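Subject: Re: [kitchen-share] Sorting the cutlery by color

Hello all,

On Wednesday Samuele Ferraro wrote:

> I have 400 pieces from the Lunness hall and they are all in one box.
> Do you sort by type (knives together, forks together) or by handle?
> And which trays do you use? The ones from Rinaldi are too deep for me.
>
> Samuele

Dear Samuele,

I sort by handle, and I am content with it. We have many different sets at Clustau, and people who return the cutlery remember the color better than the type. I use three trays in a row: orange, green and red-pink. They are translucent, so I can see from the side if one is getting full. My way is this:

1. Spread a part of the box on a wooden table, and put one piece in each of two trays to show what belongs there. The yellow handle goes in the green tray and the blue-and-white stripes go in the red-pink one.
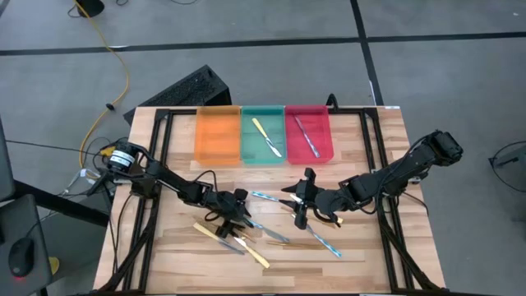
2. Take all the striped handles first. They are the easiest to find.

3. Then the cream handles and the gold-colored pieces. With these I am slower, because under a strong lamp the metal shines and one gold tone looks like another. 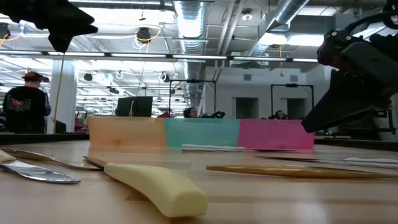

I make this step in the morning if I can, with daylight from the window. In the evening I once put 8 pieces in the wrong set and I had to begin again.

For labels I tried paper, but it did not survive the washing. Now I prefer a narrow strip of tape, wrapped near the end, like the small green label or tape strip on this wooden stick. 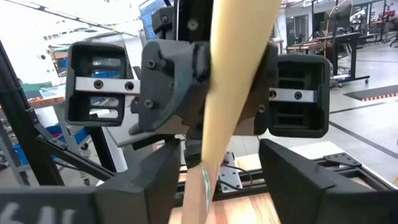
The tape from Plornel costs 85 cents for a roll, and 2 rolls should be sufficient for your box. Please press it well, otherwise the corner opens.

If you want my list of the sets, I can send it to you.

Kind regards from Clustau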